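How to Clear Off a Desk and Keep It That Way

Filed under: Small Rooms, Paper

I have cleaned my desk more times than I have cleaned my oven, and the oven looks better. The method below is the one that finally stuck. I stole most of it from Lesia Prokopenko, who edited my column at Toltent and could find any sheet of paper in her office while still on the phone with you.

Set aside an afternoon. You will be told by cheerful people that it takes twenty minutes. Those people own a laptop and a plant.

Step 1. Take everything off

Everything, including the lamp. Put it on the floor or the bed. The bed is better if you'd like to sleep tonight, as it gives you a deadline.

Wipe the bare desk with a damp cloth and a drop of dish soap, then dry it. Coffee rings come up with a paste of baking soda and water on most painted tops. Try it in a back corner first. I did not, and there is now a pale moon on my desk that I keep the stapler on.

Step 2. Sort by how often you touch it

Make three heaps: every day, every week, and hardly ever. Be strict about the first one. My everyday heap came to a pen, a notebook, scissors, tape and my glasses. The hole punch made a strong case for itself and was turned down.

Weekly things go in a drawer. Hardly-ever things leave the room. If you can't say what something does, it leaves the house, with the exception of cables, which everyone keeps until death.
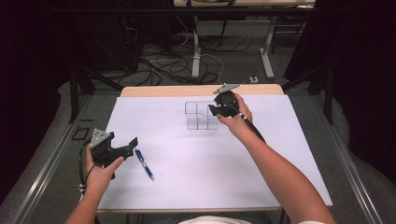 What if I don't have any drawers?

Use a lidded box on the nearest shelf and treat it as the drawer. A shoebox is fine. Keep it within reach of your chair, or the weekly things will creep back onto the desk by the end of the month.

Step 3. Deal with the paper

Paper is the whole problem. Go through it once, standing up, with a recycling bag open beside you. Bills to pay go in one folder, things to keep in another. Instruction manuals can go if you find the same one online, and you usually will. I had kept the booklet for a Gisler fan heater I gave away 16 years ago.

Don't read old letters during this step. Put them in an envelope and write "later" on it. My envelope says "later" in two different inks.

Step 4. Give the small stuff walls

Pens, clips and sticky notes spread out to fill whatever surface they're given. They need a container with sections, and it should be smaller than you think. Buy it after you've sorted, when you know what has to fit. Measure your longest pair of scissors before you go. Clear ones show dust sooner, but they also show you the eraser.

Stand tall things at the back and short things at the front. Leave one section empty for a week. Something will turn up to claim it. 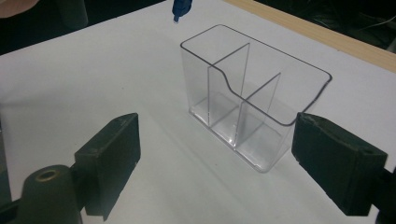

A clear organizer with upright dividers and a front that dips lower on one side.

Step 5. The six-minute reset

At the end of each working day, set a timer for 6 minutes. Put the daily things back in their spots, drop loose paper in its folder, and carry the mugs to the kitchen. When the timer goes off, stop, even if you're in the middle of something noble.

It took me 21 days of this before I did it without grumbling. I skipped most of August and had to start over from Step 3, bed and all.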